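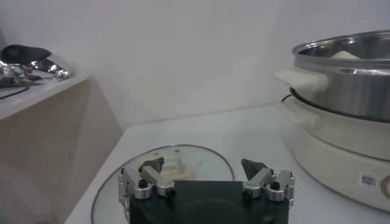
Electric hot pot as your only steamer: who else is doing this?

Small Kitchens board > Steaming, simmering, one-pot stuff

dumplingdrawer wrote:
OK I have to gush for a minute. I gave up my big stovetop steamer when I moved to the new place (no room, one burner, you know how it goes) and I've been steaming everything in a little electric hot pot with a steel basket that sits on top. White body, glass lid, cream knob. And I love it!! Buns, dumplings, half a sweet potato, leftover rice, all of it. It lives on the counter and I use it more than my oven.

My batch size is three buns. I know people will say that's silly, but I make the dough in November-sized quantities (my freezer is basically a bun museum), then pull out three at a time for breakfast. Six minutes for small ones from the fridge, eight if they're chunky.

So who else is steaming this way, and what do you do about the lid? Mine is flat-ish glass and I'm getting drips on the tops.

kettle_and_crumb wrote:
Me! Me! I've had mine for two years and it has moved apartments with me. For drips, fold a thin cotton towel under the lid and tie the corners up over the knob so they don't hang down near the heat. Makes such a difference, the tops come out smooth as anything.

Saturnino Vidal wrote:
I'm going to be the grump. I don't like the towel. It holds the lid up on one side and you lose steam, and with a small pot you don't have much water to begin with. Tilt the lid away from the buns when you lift it, let the water run to the rim, done. My aunt in Florkuddale steams for a family of eight and has never owned a towel for it.

kettle_and_crumb wrote:
Saturnino, the drips fall DURING cooking, though, not when you lift it! Tilting saves you from the last splash and that's all.

Saturnino Vidal wrote:
With a domed lid they run down the sides. I'll give you that a flat one is worse.

dumplingdrawer wrote:
Love that this got heated in four posts, haha.

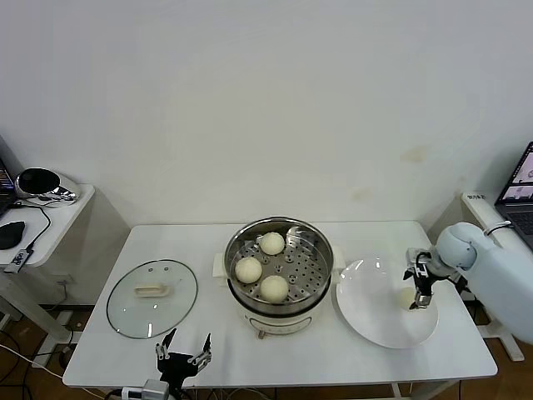 Three buns in the basket, lid off to the left, plate on the right.

Leave plenty of space between them, which I think matters more than the towel or the tilt. They puff up a lot and if they touch, you tear the skin pulling them apart.

Fuseini Adjei wrote:
Oh that's a nice basket, look at all those holes! Question though, are you putting the buns right on the metal? Mine weld themselves on. I've lost so many bottoms.

dumplingdrawer wrote:
At home I use little squares of parchment, or a cabbage leaf if I have one going. The cabbage leaf is wonderful and then you eat it.

Fuseini Adjei wrote:
Cabbage leaf!! Doing that tonight.

pia_steams wrote:
I brush the metal with a tiny bit of oil and that's plenty. Parchment blocks the holes and the middle goes gummy. If you must use it, poke it full of holes first.

Also, a big plate is the right idea. I used to pile mine in a bowl and the ones on the bottom went soggy every time. One layer, a bit of air, and get them off the heat gently. If you whip the lid off the second the timer goes, they wrinkle. I switch off, wait three minutes, then open.

Saturnino Vidal wrote:
Agree with every word of this, and I rarely agree with anybody here.

kettle_and_crumb wrote:
The wait is real! I tried it both ways with the same dough and the impatient batch looked like walnuts.

Does anybody have a source for replacement lids, by the way? I chipped mine on the faucet. The shop on Escobar only had bigger sizes.

pia_steams wrote:
Measure across the inside of the pot's rim before you order anything. I got one from Dirnora that was a hair too small and it fell right in on my dumplings. The second one I bought fits great and has a taller knob, so I can grab it with a mitt on.

Fuseini Adjei wrote:
Reporting back, 23rd January, cabbage leaf edition: not one stuck bottom! My kids ate the leaves before the buns. I did eight minutes and a three minute wait, no towel, and got two small drip marks. I can live with that.

kettle_and_crumb wrote:
Two drip marks you wouldn't have with a towel :)

dumplingdrawer wrote:
Yay Fuseini! What filling did you use? I have red bean thawing and I'm thinking about trying scallion next.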